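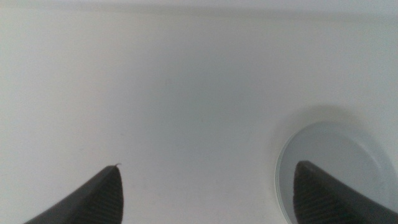
Chapter 5. Clearing and Wiping Surfaces

A work surface should be cleared before it is cleaned. Take everything off, sort it, and wipe from the far side towards you. On a plain white surface with no pattern, stains are easy to find, but a change in tone from bright white to pale grey-blue may be only the light falling off. Look again from the other side before scrubbing. Section 5.1 deals with cloths, and section 5.2 with the order of work in a small kitchen.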